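Keeping a Black Worktop Looking Decent
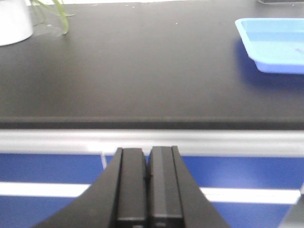
Dark counters and tables show everything. Dust, flour, water marks and the track of a dishcloth all stand out on black in a way they never do on speckled gray or wood. A matte charcoal top like this one hides fingerprints better than a polished one, but you can still see the light spread across the middle of it, and that soft gray patch is where streaks will show first. Check your work there, from a low angle, before you put the cloth away.

I have kept a black top in my kitchen in Burkport for 13 years and a second one in the workroom for 4. These are the habits that have stuck.

Everyday wiping

Dry dust comes off first. Use a dry microfiber cloth and pull it toward you in long strokes, then shake it out over the sink. If you go straight in with a wet cloth, the dust turns to a gray film and you end up wiping three times.

After that, a cloth wrung out in warm water with one drop of dish soap is enough for most days. Wipe again with plain water, then dry with a clean towel. Do the drying even when you are in a hurry. Most of the cloudy marks people complain about are minerals left by tap water that sat and dried by itself.

Work in one direction, front to back or side to side. Circles leave swirls on a dark finish.

Grease and sticky spots

For cooking grease, lay a warm soapy cloth over the spot for 2 minutes and then wipe. Dried syrup or jam comes up the same way. A plastic card held nearly flat will lift candle wax once it has gone hard. Don't use a metal scraper or the green side of a sponge. On a matte surface, scrubbing makes a shiny patch, and there is no good way to make it dull again.

Skip furniture polish and anything sold as a shine restorer. Elisa Tedesco used one on her dining table before a family lunch and spent the next week trying to get the greasy look off it. What finally worked was dish soap, hot water and a lot of clean cloths.

The front edge

People wipe the top and forget the edge. It gets more hands, sleeves and belt buckles than any other part, and on a black piece the grease builds up slowly enough that you stop noticing it. Run the damp cloth along it from one end to the other each evening, with your thumb on top and your fingers underneath.

Trim and rails under the top

If you have a pale or silvery strip below the edge, drips will land on it. Coffee and sauce are the worst. Glossy trim cleans easily with the same soapy cloth, but the line where it meets the top holds crumbs. An old soft toothbrush gets them out. Brush downward so that you aren't pushing the dirt further in, and put a towel on the floor first.

Keep bleach and oven cleaner away from trim if you don't know what it's made of. Some metals go dull or blotchy – aluminum in particular does not like strong cleaners. Try any new product on the last inch at the wall end.

Preventing marks

Use a board for all cutting. Put a trivet down for anything off the stove or out of the oven, even if the seller told you the surface can take it. Stick felt pads under fruit bowls, lamps and the toaster, and replace them when they get gritty. Harvey Gagnon in Rustbridge cuts his from an old wool blanket and they last as well as the store kind.

Lift things when you move them. Grit under a heavy pot will leave a pale line, and pale lines on black are there to stay.

In November, when the heating goes on, the dust gets worse and I do the dry wipe twice a day, once at breakfast and once after supper.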